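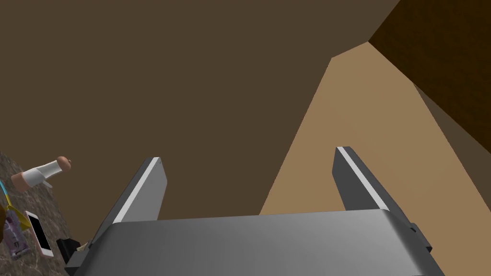

Wrist view from the sim kitchen. Gripper open, pointed up at a whole lot of brown.

2/ We got 2000 of these simulated runs from Nedex in August. The pitch was that the policy wouldn't care where the examples came from. I've been going through them by hand since, and I care.

3/ Look at what the learner gets to work with. Flat brown, lighter flat brown, very dark brown. Cabinet? Wall? I've got the scene open and I had to stop and think. The stuff on the counter (phone, purple package, etc.) is all squeezed into the lower left corner.

4/ Marius Furtună says variety in the layouts makes up for plain surfaces. Maybe. I asked him for the test that shows it and got a slide.

5/ My count so far: 533 runs where the wrist camera sees mostly furniture for more than half the episode. Every one is marked "success." Fine, the arm did the task. What did the camera learn from it?

6/ Sohail Rizvi wants to keep them all and let training sort it out. I've heard that on every project since Grundumham, and each time we ended up back here, sorting by hand.

7/ So we're doing it the dull way. Train one policy on everything, one with the 533 pulled, same seeds, then 6 tasks on the real counter at Verkon. First comparison is due 18th October.

8/ If the full set wins I'll post that too. I'm not betting on it.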